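Travness Community Lunches: report for the period to the end of June

Prepared by Elba Figueroa for the Murden Fund

1. Where we are

The lunches have now run every Monday since the grant began, apart from the week the boiler failed at Gemholm Hall. We served 2,369 meals in the period. The second sitting, which we added in the spring, is now as full as the first, and we have had to start a waiting list for it.

Most people still come from the streets next to the hall. The new minibus stop at Inga Road has brought in a group from the far side of Travness who could not manage the hill before. They asked for a slightly later start so as not to rush for the bus, and we have moved the first sitting to 12.15.

2. Who comes

We put out a short form in the last month of the period and had 91 back. Older people living alone remain the largest group. We are seeing more parents with children under school age, mostly at the second sitting, and a few people who are between jobs and heard about us at the library.

The comments were mainly about food. People would like less pasta and more fish. Several said the hall is too loud when both serving hatches are open, so we now use only the left one until the queue builds up.

3. Kitchen

The replacement oven was fitted and passed its checks. It holds more trays than the old one, and cooking now starts an hour later in the morning. The extractor fan is still noisy and the supplier has been out 2 times without curing it. We have asked for a different engineer.

Dalia Abdel Rahman has completed her food safety training and now plans the menus. She has changed the vegetable order to a weekly delivery, which has cut what we throw away. The freezer seal needs replacing and we have a quote.

4. Money

Spending is within budget on staff and hall hire. Food is over, mainly on dairy and cooking oil. We have covered the gap from donations on the day and do not need to move money between headings at this point. The saving on gas since the oven was changed will show in the next report.

5. Next period

We plan to open a third sitting for 20 people on a trial basis, if the hall can give us the extra hour. The hall's answer is due before the autumn bookings are fixed. The menu will go to a four-week pattern, with fish in two of the weeks.

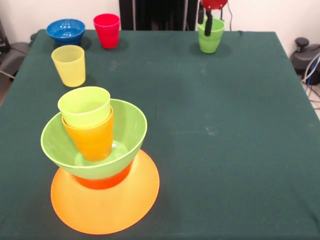 We would also like to agree with the Fund whether the form should go out once or twice a year. Elba will send the full set of comments with the accounts.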